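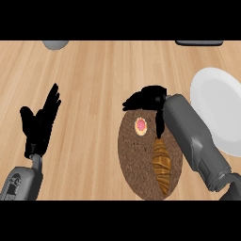
Figure 3. Simulated tabletop used in the hand comparison, with both arms in view. The left hand is open over free table; the right hand is at the top end of the oval board that carries the pastries.

4.2 Comparison of hand controllers

We compare two controllers for the multi-fingered hands, with the arms, the table and the camera kept the same. The first one, Plunex, sends joint position targets to every finger. The second one, Kallholm, groups the fingers and sends only one closing command for each group. Both receive the same wrist trajectory, so a difference in the result should come from the fingers alone.

Each controller was run for 1000 episodes in simulation. One episode has at most 700 control steps, and it is stopped earlier if an item leaves the board. The task is to move the board toward the center of the table while the food items stay on it. We selected this task because the rim is low and the fingers must come very near to the items. In Figure 3 one finger of the right hand hangs down onto the board, just beside the food, and the croissant-shaped item almost touches it. Such poses are difficult for both controllers, but in different ways. Plunex can place a single finger with more care, but it reacts slowly when the contact changes. Kallholm closes faster and sometimes pushes the nearest item with the side of a finger.

The hands are rendered in flat black with little surface detail. This had an effect on our visual policy, which we did not expect at the beginning. When the fingers are bunched together, their borders are hard to separate in the image, and the estimated finger pose becomes noisy. We therefore gave the joint readings to the policy as an additional input -- the camera image alone was not sufficient for the grouped controller.

The policy was trained on 3000 demonstrations from the Plitasgate set, and 14 of the object layouts were kept out for testing. Positions of the plate and of the board were changed between layouts, also in cases where a forearm passes in front of the plate. We did not tune the contact friction separately for each controller, and this remains a limit of the comparison. Results per layout are given in Section 4.3.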